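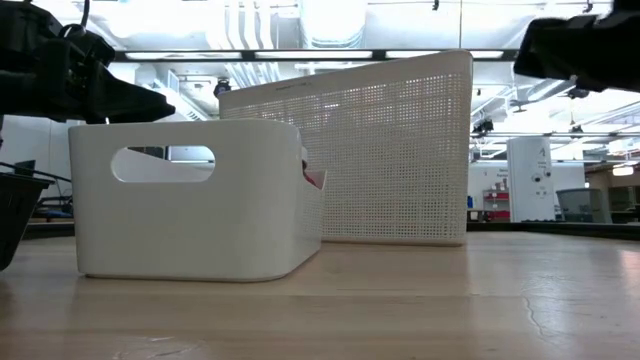 Yuzhen Tian asked after the last session why we keep saying "adaptation" when the reading is half about cutting emissions, and whether the exam cares. Fair point. Yes it cares. Quick answer: mitigation = less carbon going up. Adaptation = living with what is already on its way. A town plan can do both (street trees, insulation) but for this unit we grade the adaptation part.

Unit 5 notes — vulnerability assessment for small towns

Read before class: Pfister chapter on heat, all of it. Skim the Plamelel case, skip the appendix.

1. Terms, again, because the quizzes were mixed

Exposure — is the thing in the way of the hazard. A pump station on a floodplain is exposed. Same pump station on a hill, no.

Sensitivity — how badly does it take it. Old clay sewer pipe vs new pipe. A person of 80 with a heart condition vs a person of 25.

Adaptive capacity — what can they do about it. Money, staff, neighbors, a car, a second well. People keep forgetting this one or writing "resilience" for everything. Don't write resilience unless you say what it means.

Vulnerability is the three put together. High exposure, high sensitivity, low capacity = top of the list. High exposure with high capacity may end up in the middle and that's fine.

Risk is a separate column. Likelihood times consequence. Some textbooks fold exposure into risk. We follow Pfister and keep it under vulnerability. Pick one and be consistant.

2. Running case: Plamelel

River town, 3000 residents, one bridge, a packing plant (Kaufmann) that is the main employer. Snowmelt used to peak in late spring, now earlier and faster. Summers hotter. Smoke most years.

The town hired Jorholm to do the assessment. First draft came back with 70 separate vulnerabilities in one flat table. Unusable. Council could not tell a clogged culvert from losing the bridge. They went back and grouped by system: water, roads, health, economy, habitat. Then scored inside each group, then compared across.

What got moved up after grouping:
Bridge approach on the east side. Only ambulance route.
Wellfield. Shallow, close to the river, no backup.
Outdoor and plant-floor workers in heat. The first draft had this under "economy" as lost hours. Should have been health as well.

What got moved down: golf course irrigation. There was a letter about it.

Note the worker item. Which heading you file something under changes who shows up to talk about it. Will come back to this in Unit 7.

3. Climate data, how much is enough

Less than you think. Baoshan Guo's guest talk covered this, slides are in the folder. Main points from my notes:

Use at least 2 emissions pathways, one high and one moderate. Not just the average of them.

Use a 30 year window for the baseline and the same length for the future period. Do not compare one hot summer to a long-term mean and call it a trend.

Give ranges. "Between this and that by midcentury." A single number looks firm and people will plan to it.

Downscaled data looks more precise than it is. Smaller grid squares do not mean more certainty. On the map they look great, which is the problem.

Ask locals. The road crew in Plamelel knew which culverts backed up. Not in any model.

4. Workshop step

Half a day, over 30 people gets hard to run at one table so split by system. Mix departments. Don't let all the engineers sit together.

Order: hazards short presentation, then mapping exercise, then scoring, then lunch, then strategies. Brimolier County did strategies first and spent the morning arguing about a levee before anyone had agreed what was at risk. Zhiqiang Liang's write-up is two pages and worth your time.

Scoring: 1 to 5, written down individually first, then shared. If two people in a group are far apart, stop and ask why. Usually one of them knows something. Record the disagreement, don't just average it out.

Who is missing? Renters, shift workers, people who don't speak English at home, tribal staff, farm labor. Evening session if needed, with food and childcare. Put it in the budget at the start, it never gets added later.

5. From vulnerability to strategy

One strategy should hit more than one vulnerability if it can. Floodplain restoration upstream of the wellfield: slower peaks, better recharge, cooler water for fish.

Watch for maladaptation. Fixing one thing and making another worse. More air conditioning on a weak grid. A wall that sends the water to the folks downstream. Always ask who is on the recieving end.

Each strategy needs a lead department, a rough cost, a start date and something to measure. "Raise awareness" is not a strategy unless you say whose, of what, by when.

6. Assignment

Pick one system from the Plamelel table. Score any five items. One page on how you scored adaptive capacity, with sources. Then one strategy, plus one way it could go wrong.

Due first week of December, by 5 pm, in the folder. Pairs ok, put both names on it. Lingyun Yu has office hours before class for anyone stuck on the scoring sheet.

Next unit: financing. Bring the budget handout.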